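Forkard hand grippers: setup and care notes for the chopstick task

README for the Brirumcombe room

Scope

These notes cover the pair of Forkard hand-held grippers used on the chopstick-and-holder task. They deal with checking the hardware before a session, setting out the work surface, and replacing worn pads. Post-processing is documented in the Hallilano repository and is not repeated here.

Contents of the kit

- left and right gripper, each with its camera mount
- blue finger pads, fitted, plus spares in the Tatlı parts tin
- hex driver for the fingertip screws
- torque driver for the joints
- lint-free cloth and isopropyl alcohol, 70 percent
- charging cable for each unit

Before a session

1. Wipe the pads with the alcohol and let them dry fully. Skin oil on the ridges is the usual cause of a chopstick turning in the grip.

2. Check the four joint caps on each gripper. Press each one with a thumb. A cap that clicks has lost preload and the joint under it needs to be tightened before use. Do not tighten by feel; use the torque driver at its marked setting.

3. Close the fingers with nothing between them. The pads should meet along their full length. If they touch only at the tip, loosen the fingertip screw, square the finger, and tighten again.

4. Do a grip check on a single chopstick standing in the pink holder. Approach from the near side, close until the pads bite, and pull lightly upward. The chopstick should not slide or roll. Repeat with the other gripper. Leave the rest of the chopsticks in the holder during the check, as the crowding is part of the task.

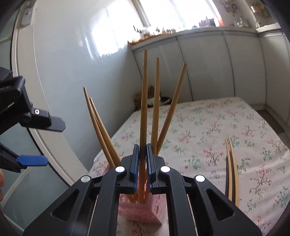
5. Open both grippers to the stop and release. Travel should be smooth in both directions. Grit in the linkage shows up as a catch near the closed end - blow it out, do not oil it.

Work surface

The bed is the standard surface for this room. It gives slightly under load, so fingertip height has to be judged again each time an object is set down. Pull the sheet tight over the middle before starting. Small wrinkles toward the sides are acceptable. A fold under the holder is not, because the holder will tip when a chopstick is drawn out at an angle.

The printed sheet stays on. Plain sheets were tried in December and tracking dropped out whenever a gripper was held low over the middle of the bed. The print gives the tracker enough to hold on to. If the sheet is changed, use another with a small, dense pattern and record the change in the session log.

Keep the blinds as they were when the session began. A change in daylight partway through forces a new exposure lock, and the episodes on either side have to be logged as separate sets.

Loose chopsticks go in the middle of the bed with their lengths roughly parallel. Do not line them up exactly. Light and dark chopsticks may be mixed.

Handling the holder

The holder is light and moves easily. Bring one pad up against its side and close slowly. If the holder starts to slide before the second pad arrives, open, move the gripper sideways to center it, and close again. Do not chase it across the sheet. The second gripper should wait clear of the bed on its own side until the first has finished.

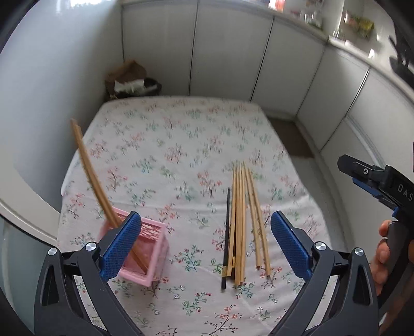
Left pad against the holder, right pad still open. Second gripper held clear on the right.

Pad replacement

Replace pads in pairs, after 12 hours of logged use or sooner if the ridges have gone shiny. Peel from the base toward the tip. Clean off the old adhesive, press the new pad down for a full minute, and leave the gripper closed on a folded cloth overnight. Run steps 3 and 4 again before recording anything.

Known faults

- Fingertip screw backs out. Seen on the left unit. Thread lock was applied; check weekly.
- Unit 52 drops its link when the battery is low. Charge above 70 percent before a long session.
- Lens haze after the alcohol wipe. Cap the lens first.

Changes

Version 4: added the holder section, moved the grip check ahead of the travel check, removed the plain-sheet option.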